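30 May 2026

Skerkon sim, wrist view, self-mask work continued. Coffee machine descaled, which makes it the best-maintained system on this floor.

Started from Fadime's complaint that the approach controller drifts on the last stretch. She'd blamed the planner, I'd blamed the hand-eye transform, and Tuncay had blamed whoever merged last (me). Replayed her logs with the planner frozen and fed it ground truth poses from the sim. No drift. Swapped the transform for the one straight out of the robot model. Drift is back, same as before. So it's perception, and I owe the planner an apology. I don't owe Tuncay one yet.

The target estimator takes the color blob, fits a centroid, and hands that to the servo loop as if it were the middle of the target. Fine when the whole target is showing. When the gripper gets in the way, the centroid is the middle of whatever is left, and the loop dutifully steers toward the leftovers. There's a comment in the code from March saying "assume unoccluded, fix later." I recognize the handwriting, so to speak.

What I did:

Pulled 300 renders from the Imdale scene set and ran the blob fit with the gripper mask on and off. The mask comes from projecting the gripper mesh through the camera model, so in sim it should be exact. It was off by up to 8 pixels along the rim. Spent too long on this. The mask was being rendered with the old finger offsets while the scene used the new ones, both files having the same name in different folders. Deleted one. Waited for someone to yell. Kadir yelled. Put it back under a name that says what it is.

With the offsets matching, the mask edge sits on the gripper edge. Now any blob pixel that touches the mask boundary marks the blob as clipped, and a clipped blob goes to an ellipse fit on the free part of the contour only. The straight piece along the mask gets thrown out before fitting. First version forgot to throw it out and produced very confident, very squashed ellipses.

Covariance: I inflate it along the direction pointing into the gripper. The gain is tuned by staring, to be replaced with something Hatice won't laugh at. The servo loop now slows down when it's unsure, which from the outside looks like thoughtfulness.

Still broken:
Shadow edges in the renderer come out as staircases, and the edge-based check we use for mask alignment likes staircases very much. It will happily lock on to one instead of the rim.
Ellipse fit falls over if the free arc is short. It returns something the size of a bus. Clamped for now.
Timis branch still has its own copy of the estimator. Not touching it before I've talked to Bronwyn.

To do: rerun Fadime's 6 worst approaches with the clipped path on. If those look sane, queue the 2000-episode sweep overnight. Move the shadow resolution setting out of the Rathnayake config, where it has no business being. Ask Hatice if the uncertainty should go to the planner too or stay in the servo loop. I'd say the planner, mostly as a peace offering. 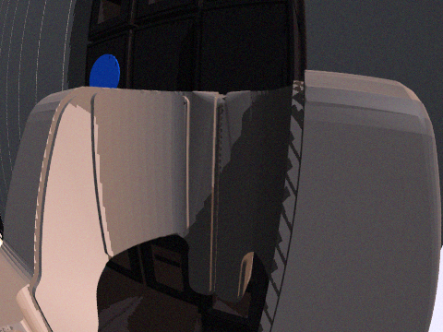 Test case for the clipped fit is going into the regression folder, with the expected center to be filled in from sim state and not from my eyeballs. I want it to fail loudly if anybody reorders the masking step again. The blue disc only shows above the gripper rim, with a nearly straight bottom where it gets covered, so a plain centroid lands too high and the approach inherits the error. Upper contour is nice and round, plenty of arc for the ellipse. The gripper body is the better stress test for the alignment check – the ragged, stepped edges along the light panel are just the sort of thing it falls in love with. Color gate should be dull work against that black cabinet, and dull is what I'm after. Tolerance on the center still to be agreed with Fadime, who will want it tighter.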